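Spring Table Linen Swap in March

The linen swap is back at the Tostell Street hall on a Wednesday in March, from 6 p.m. Bring clean tablecloths, runners and napkins, folded and with the size pinned to one corner. Last year 72 households took part and 641 pieces changed hands.

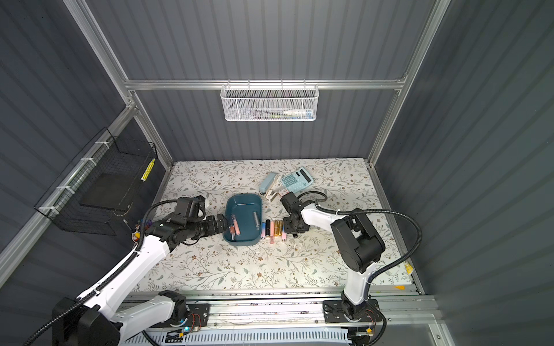

Prints went fastest last time, so come early if you want one. Round cloths are always short. Stained pieces go in the rag bin by the door.

Chang-ho Yook will be at the mending table until 8 p.m. for small tears and loose hems. To help set up, leave your name with Szabolcs Dobos at the front desk.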